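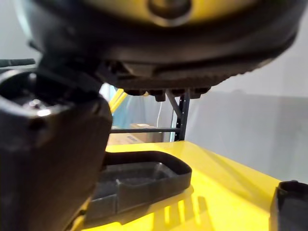 ## Trying the Pirnix hand package from Lenero

I've had a few emails asking if the Pirnix package is worth the money for a small moulding shop, so I've written up what I saw at Fastholm. You get two multi-fingered hands, the wrist mounts, the handling software and 5 days of setup help. Lenero sells it on its own or fitted to a two-armed robot. Fastholm took the full version.

The job is handling black moulded parts on a yellow table. They are awkward things, hollow with curved walls, and a plain two-finger gripper needs a different approach for each way up they might be lying.

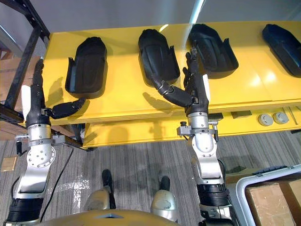
Setup was easier than I expected. The manual runs to 123 pages, but you only need the first 10 to get the hands talking to the controller. The rest is reference, and the index is poor. Teaching a new part is done by showing it the grip 3 times from different sides. Changing a grip later means going back to the start of that menu, and I'd like to see that fixed.

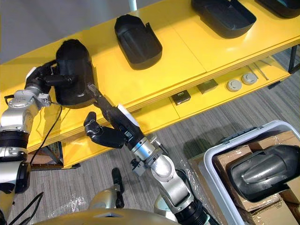

*Reading time: 3 minutes*

I like being able to hold a part in one hand and bring the other up to it. The Eshun kit I wrote about last June had no proper way of setting that up - you had to program each arm separately and hope the timings matched.

My main complaint is the price of spare fingers, which are only sold as a full set. Ask Lenero for a quote on those before you sign.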